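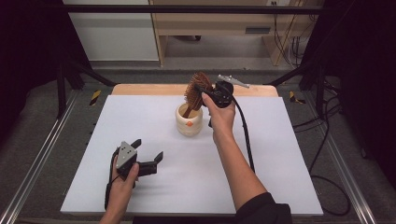 Cups for the Bathroom Shelf

The odd-cup box at the Hakeo reuse room is full again, and through the end of October everything in it is free to take. Most of these are single cups left over from sets, and they're slow to leave the shelf because people come in looking for four or six that match. One cup on its own is still a good holder for a hairbrush, combs or toothbrushes.

A ridged cream cup with a small orange dot on the front suits a wooden brush well. The handle goes down inside and leans against the rim, and the bristles stay up in the open air. Ceramic is heavier than the plastic tumblers we usually get, so it's less likely to go over when someone grabs the brush in a hurry.

If you use a cup this way, a few notes from the last sorting afternoon:

Pick a cup at least 3 inches tall. Espresso cups are too short for anything but a toothbrush.

Dry the brush before you put it back. Lay it bristles down on a towel overnight, then stand it up in the morning. Wooden handles swell if they sit in a puddle at the bottom of the cup.

Pull the hair out once a week. The tail end of a rat-tail comb does the job on short, dense bristles. For washing, use lukewarm water with a drop of shampoo and keep the wooden parts out of it.

Rinse the cup too. Dust and old hair spray collect at the bottom, and ridged cups hold it on the outside as well. An old toothbrush gets into the grooves.

Chipped cups go in the gray tub by the door, not back in the box. The Vunonach garden group takes them for drainage and has collected 211 so far this year. Cups with hairline cracks can go in the same tub.

We can also use clean combs and unused brushes for the Pumevel welcome kits. Last year's drive filled 221 kits, and we are nearly 30 brushes behind where we were at this time. Used brushes can't go in the kits — please keep those at home or put them in the trash.

The room is at the Després Street entrance, down the ramp. Drop-off closes at 4 p.m.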